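Small Food Stall Inspection: Checklist with My Comments
Posted in March by the Traten Market stall desk
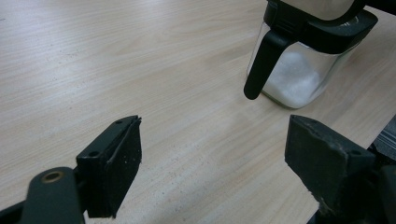 How early should a stall be ready for the inspection?

One hour before the market opens. The inspector starts at 7:00 in the morning at the river side and walks up to the parking lot, so stalls with low numbers should be ready even earlier.

The list is the same one the market in Traten used last season. I added comments where sellers made the same mistakes again and again. Last season the market wrote down 248 remarks on the inspection sheets, and most of them were for small things which can be repaired in ten minutes.

1. PAPERS
[ ] Stall permit, original, not a copy
[ ] Food handler card for each person who touches food
[ ] Insurance letter with the correct stall number
Comment: The stall number changed for everyone on the Sun side of the square. If your letter still has the old number, the inspector will write it as missing. Ask your insurance office for a new letter, it took mine two days.

2. TENT AND WEIGHTS
[ ] Four legs fully open and locked
[ ] A weight on every leg, tied, not only standing next to it
[ ] No rope across the walking path
Comment: Buckets of water are not accepted anymore. They were accepted in January at the winter market, and this made confusion. Sand bags or metal plates are fine. Please check the tie again at noon, the wind comes up the street after lunch.

3. GAS
[ ] Bottle stands upright and outside of the tent wall
[ ] Hose without cracks, date on the hose still valid
[ ] Soap water test done on every connection
[ ] Spare bottle closed, with cap
Comment: The date is printed on the hose in very small letters. Turn the hose until you find it. Two sellers told the inspector that their hose was new, but it was only new for them - they bought it used. One spare bottle per stall is the limit.

4. ELECTRICITY
[ ] Outdoor cable only
[ ] Cable drum completely unrolled
[ ] Total load under 1,000 watts for the shared posts
[ ] Plugs above the ground
Comment: Most of the failures are here. A coffee machine of the type Edano with a small fridge together can go over the limit, and then the whole row has no power. If you need more, ask for a private post. Firnunum rents them and brings them the evening before. The price is on their sheet at the market office.

5. COLD FOOD
[ ] Thermometer inside every cooler
[ ] 41 °F or lower
[ ] Raw meat below, everything else above
[ ] Temperature written down every two hours
Comment: The paper with temperatures must be filled in during the day, not in the evening from memory. The inspector sees when all the lines are written with the same pen in the same minute.

6. HAND WASHING
[ ] Water container with a tap that stays open alone
[ ] Liquid soap, paper towels
[ ] Bucket for dirty water
Comment: A push button tap is not enough, you need both hands free. Gel does not replace soap. Dirty water goes to the drain behind the restrooms, never in the flower beds.

7. FIRE
[ ] Extinguisher 10 feet or less from the cooking place
[ ] Needle in the green part
[ ] Fire blanket if you fry
Comment: Do not hide the extinguisher behind boxes. Every person working in the stall must know where it is - the inspector may ask your helper and not you.

RESULT
Passed / Passed with remarks / Second visit needed
A second visit is on the same morning, at 9:30. Until then the stall can put out goods but cannot sell. Keep the signed sheet in the stall until closing.

Contact: Traten Market stall desk, market office, ground floor | Copyright Traten Market | Back to top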